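Moving a small shop with no truck, what would you do differently?

Posted in: Small Business Talk

vibeke_ing
So our lease in Cirnham is up at the end of August and we're going all of four blocks over to Torkmont Street. Yarn, buttons, some fabric. Trovura quoted us for a full move and I nearly fell off my chair, so it's going to be me, my sister, and a borrowed station wagon. I have 29 bins of yarn and no idea what order to do anything in. Do I close for a week or try to stay open on one side? Tell me everything please!!

ehab_s
Close. We tried to stay open when we moved the hardware store and I spent the whole time apologizing to people who wanted one hinge. Also skip boxes for soft stuff. Woven sacks squash into the gaps in a car and you can toss them. Get a decent cord and wrap it a few extra times, then tie it off short so it doesn't catch on everything.

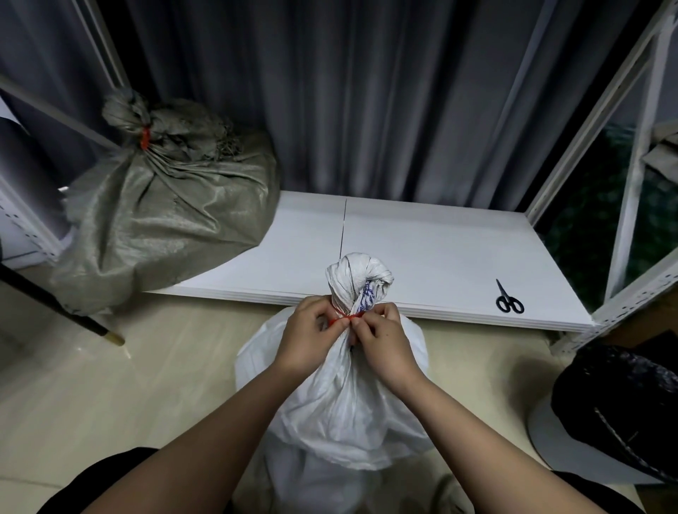
The other thing is to call your card reader company now, like today. Ours needed 25 days to change the address and we were cash only for most of that.

button_czeslaw
Gotta disagree with Ehab on closing. If you shut for a week people find another place to buy their stuff, and some of them don't come back. I stayed open mornings till noon and moved in the afternoons. Was it tiring? Yes. But I paid rent that month.

ehab_s
You sell stamps, Czesław. Your whole inventory fits in a backpack.

button_czeslaw
304 albums is not a backpack lol

E_Briem
Can I bring it back to the yarn for a second. Sacks are okay for wool but I would not put anything on cones in there, they get crushed and then you're winding by hand all winter (ask me how I know). Cones go upright in bins.

And please decide where things go before the first load leaves! I put a tiny pen mark on each shelf where one section stops and the next one starts, and it saved me so much shuffling.

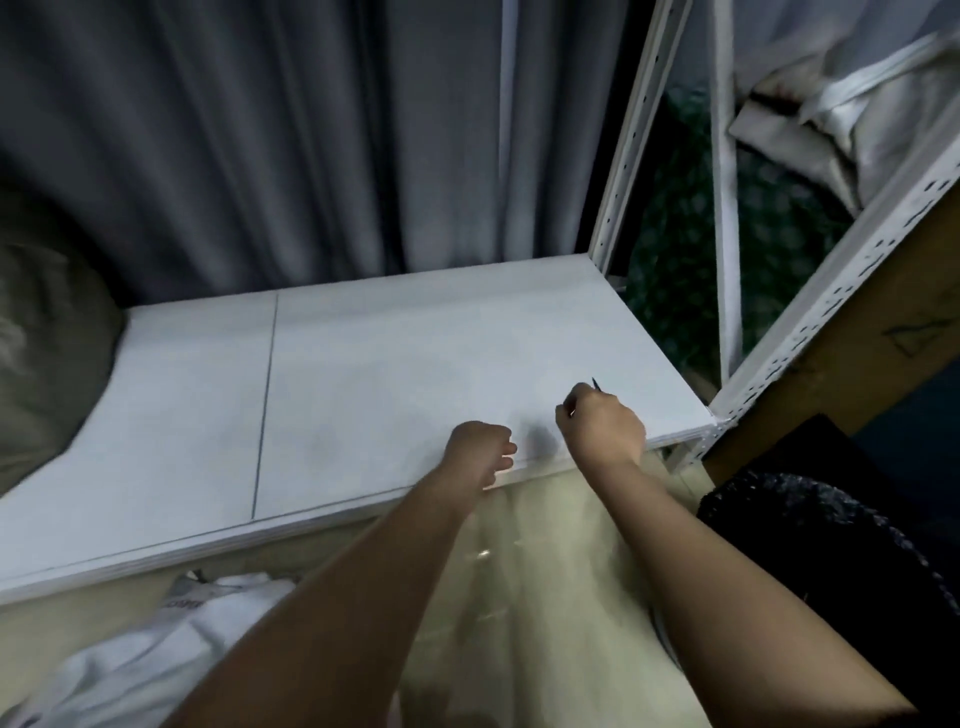 Pen out, working on a shelf board

It wipes off most boards with a little rubbing alcohol, but try a corner first.

tsuchiya_t
I'd go with masking tape over pen. Pen on a white shelf is forever if you get the wrong kind, I don't care what the label says. My old Bisgaard shelves still say SOCKS.

E_Briem
Tape leaves gunk after a hot week though. I'll take my chances with the pen.

vibeke_ing
Ok you guys are the best. I think I'm going to do the mornings thing for the first few days and then close for the last two, so everybody gets to be a little bit right. Called the card people and I'm on hold as I type this. Does anyone have a trick for pattern leaflets? There's gotta be 100 of them in the spinner and they slide everywhere.

tsuchiya_t
Rubber bands and a shoebox. Take a picture of the spinner first so you know which pocket is which.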